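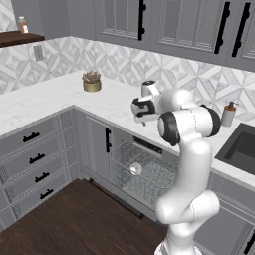 Figure 4-1. Simulated kitchen at episode start, dishwasher open and rack pulled out. Arm above the front edge of the counter.

4. Setting Up the Dishwasher Unloading Benchmark

This section covers the simulated half of the Drovero transfer study. It assumes that the simulator is installed and licensed (Section 2) and that the arm model loads without joint limit warnings (Section 3). The physical half of the study uses the test kitchen at Vundovholm and is covered in Section 6.

4.1 Purpose

The benchmark measures how well a policy trained only on rendered images handles a kitchen it has not seen in training. The policy must take the glass bowl out of the dish rack and set it down on the counter. Clear glass was chosen on purpose. Depth estimates on transparent objects are poor, and a policy that leans on depth will usually close its gripper beside the rim.

Results from this benchmark can be compared with the baseline in Table 4-2 only if every setting in 4.3 is left at its default value.

4.2 Before You Start

You need the following:

– the Miettinen scene package, unpacked in the scenes folder
– the baseline policy weights
– the episode list, which holds 3,091 start conditions
– a graphics card supported by the renderer (see Appendix A)

Check the episode list before the first run. The loader accepts a short list without complaint, and the summary file does not show how many entries were read.

4.3 Loading the Scene

1. Start the simulator in headed mode. Headless mode is for full evaluation runs and does not open the viewport.

2. Open the scene menu and select the kitchen with the L-shaped counter. The other kitchens in the package are training scenes.

3. Set the dishwasher joint to its open limit, then set the rack joint to its outer limit. The order matters. If the rack is moved first, it collides with the closed door and the solver throws it back into the tub.

4. Place the bowl with the Spawn command. The default pose puts it near the left side of the rack.

5. Run the settle step for 135 ticks with the arm locked.

6. Move the arm to its start pose. The gripper should be over the counter with its fingers pointing down, as in Figure 4-1.

7. Compare the viewport with Figure 4-1. The plant in the gold pot and the soap dispenser by the sink must both be present. They are fixed distractors and belong to the test condition.

8. Save the state as the reference snapshot. All episodes are generated from this file.

NOTE: The viewport camera and the policy camera are separate. Moving the viewport camera has no effect on what the policy receives.

CAUTION: Do not save the scene file after step 5. Saving overwrites the rest poses shipped with the package, and later runs will start from the settled state. Save only the snapshot.

4.4 Setting the Visual Randomization

Randomization is applied during training and switched off during evaluation. The baseline was trained with three groups active.

Surface group. Changes the counter, backsplash and floor materials. Patterned tile should be kept in the pool. Early policies trained on plain walls did poorly against geometric backsplashes.

Lighting group. Changes the direction and strength of the main light and the reflection map. The reflection map has the larger effect on this task, as highlights on the glass are often the strongest cue the policy has.

Cabinet group. Changes cabinet color, door style and handles. Handle style can be left fixed with little loss.

To set the groups:

1. Open the randomization panel and load the preset named Turkum.

2. Confirm that all three groups are marked active.

3. Set the resample interval to 20 episodes.

4. Close the panel. Settings are written on close.

NOTE: A shorter interval slows training because materials are recompiled on each resample. Oskari Räsänen tested shorter intervals during development and found no gain on the held-out kitchen.

4.5 Running a Check

Run a short check before starting a full evaluation.

1. Load the reference snapshot.

2. Load the baseline weights.

3. Set the episode count to 30 and the seed to the value printed at the top of the episode list.

4. Start the run and watch the first few episodes in the viewport.

5. When the run ends, open the log and compare the outcome codes with the check file supplied in the package.

The codes should match line for line. If they do not, check the physics step size first, then the renderer version. A different renderer version changes the highlights on the bowl enough to alter some grasps, even when the scene looks the same on screen.

4.6 Outcome Codes

S – Success. The bowl rests upright on the counter and the gripper is clear of it.

G – Grasp failure. The gripper closed without holding the bowl.

D – Drop. The bowl was lifted and then lost before placement.

C – Collision. Contact force on the rack, door or counter went over the limit.

T – Timeout.

A bowl placed on the counter but touching the plant pot or the dispenser is scored S, provided neither object has tipped over. This rule was changed on 14 September 2020. Logs made before that date score the same event as C and must be rescored with the script in the tools folder before they are compared with newer ones.

4.7 Known Problems

Bowl sinks into the rack. The rack mesh is built from thin wires, and at large step sizes the bowl can pass partly through them. Reduce the step size and repeat the settle step.

Arm strikes the counter edge on descent. The path from the start pose to the rack passes close to the front edge of the marble. The baseline policy clears it. Policies trained with a lower counter often do not, and the run will show a block of C codes early in each episode. Retrain with the counter height range given in Appendix B.

Gripper fingers flicker in the viewport. This is a display fault only. The policy camera is not affected.

Success rate is much higher than the baseline. Check that the policy is receiving rendered depth and not the simulator's true depth. True depth ignores transparency, which removes the main difficulty of the task. The setting is under Sensors, and it resets to true depth when the simulator is updated.

Questions about the scoring script go to Ilari Keskinen. Scene package faults should be reported to Haris Grgić with the snapshot file attached.

Continue with Section 5, Full Evaluation Runs.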